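Chapter 7
Residence and the Right to Remain

7.1 Introduction

The previous chapter dealt with the ways in which a person may lawfully enter a country. This chapter turns to a different matter: what happens once that person has lived there for some time and the permission to stay has ended, or is about to end. The two subjects are often taught together, but the courts treat them separately, and students should do the same from the outset.

A person who has never entered a country has, in most legal systems, very little to set against a refusal. A person who has lived there for years may have a home, a job, children in school and relatives who depend on care. The law of residence asks how much weight these facts should carry when a public authority decides that the person must leave. It also asks who should do the weighing, and at what stage.

Most written constitutions say little on the point. They speak of "citizens" in some articles and of "persons" or "everyone" in others, and the choice of word can decide a case. Where a right is given to everyone, a resident without citizenship may rely on it. Where it is given only to citizens, the resident must look elsewhere, usually to statute or to a treaty that the state has agreed to follow.

7.2 The Ercombe Problem

The discussion in this chapter is built on a single set of facts, to which each section will return. Readers are advised to mark this page.

The Republic of Ercombe has a written constitution and a Residence Act. Section 2 of the Act allows the Minister to end a residence permit "where the public interest so requires." The holder must be given written notice and has 60 days in which to reply. The Act is silent on whether the Minister must give reasons.

A married couple moved to the port town of Nemik on work permits issued by the Tarkis shipping company. One of them lost the job when the company closed its local office in January. A notice ending both permits was issued on 31/03/2022. The couple replied within the time allowed and stated that their daughter, a citizen of Ercombe by birth, was receiving medical treatment in the town. The Minister confirmed the decision in one sentence. In the same year, the Ministry issued 1,782 notices under the same section, all of them in identical wording.

Three questions arise. The first is whether the couple were entitled to reasons. The second is whether the rights of the daughter, who is not the subject of the notice, had to be considered. The third is whether a court may replace the Minister's decision with its own or must send the matter back.

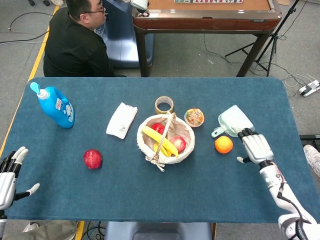
The third question is the one on which legal systems differ most. In some, the court examines only whether the decision was made lawfully - that is, by the proper person, following the proper steps, and with the relevant facts in view. In others, the court may ask whether the result was fair in proportion to the aim pursued. Section 7.5 compares the two approaches by way of the Løken test, under which a court must identify the public interest relied upon before it considers the effect on the family.

7.3 Terms Used in This Chapter

"Resident" means a person living in the country with permission, whether or not that permission is limited in time. "Removal" means any order requiring a person to leave, and includes deportation unless the text states otherwise.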